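To: handheld-practice list
From: Shirley Beaulieu
Date: November 8, 2023
Subject: Re: Draft 3, section 5 (cloth tasks)

Dear colleagues,

Kazue Takagi wrote:
> Section 5 asks for the cloth to be held in one gripper before
> the second moves in. Is this a requirement or advice? Our
> operators at Ulby read it both ways.

It is a requirement. The wording will be changed from "should" to "shall" in the next draft. Clause 5.2, on keeping walkways clear where several people work in one room, remains advice for sites with fewer than 14 operators.

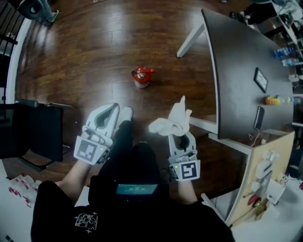
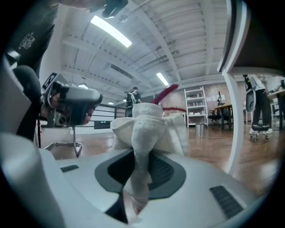
White cloth held in the jaws of one gripper, clause 5.1.

Ohemaa Quaye has replied that the clause is sound but that the limit of 500 recordings between jaw inspections is too generous for cloth, and that Pollock would prefer 200. She asks that the figure be settled before the marker checks in section 6 are discussed, as both fall to the same person on most sites.

Members who wish to support or oppose the lower figure are asked to write to the list, quoting item 1264. Comments already sent in October need not be repeated.

Yours faithfully,
Shirley Beaulieu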